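Records and Office Practice, Week 5: Retention, or how long do we keep it?

Welcome back, everyone. Last week we got as far as sorting incoming mail, and I promised Gintarė we'd finish the colour coding question, so let's do that first. Use whichever colours you like, but write the key down and tape it inside the drawer — your replacement will thank you.

Now, retention. Every record series needs three things in its schedule entry: a trigger, a period and a final action. The trigger is the one people forget (I did for years, I'm afraid).

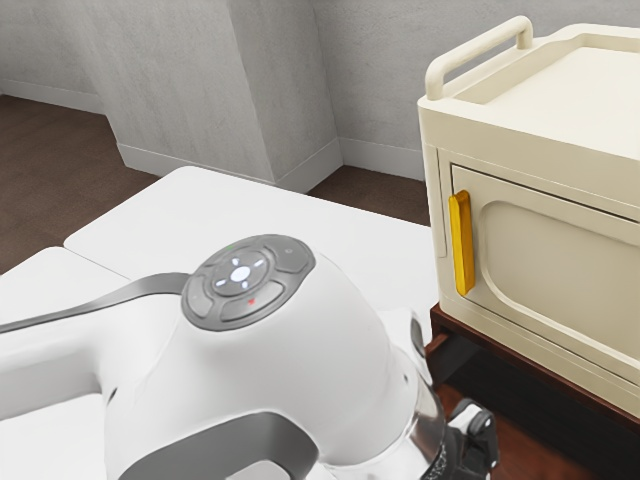 Take the Lemimwood exercise in your reader. The firm has 2,000 client files and 66 boxes of closed ones, and its schedule says only "keep 5 years". Five years from what? Opening the file, closing it, the last payment? Have a go at rewriting that entry before the tutorial, and bring a paper copy if you can manage it. 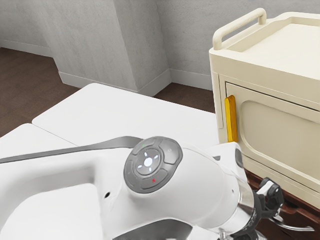

Robot arm with its control panel, beside a cream-coloured cabinet

Reading: Tsao, chapter 19, on disposal authorities. It's a bit dry, but the section on legal holds is lovely and clear. A hold always beats the schedule, even when the shredding truck is already booked.

Assignment drafts go to Ieva Paju by September 28, 2024.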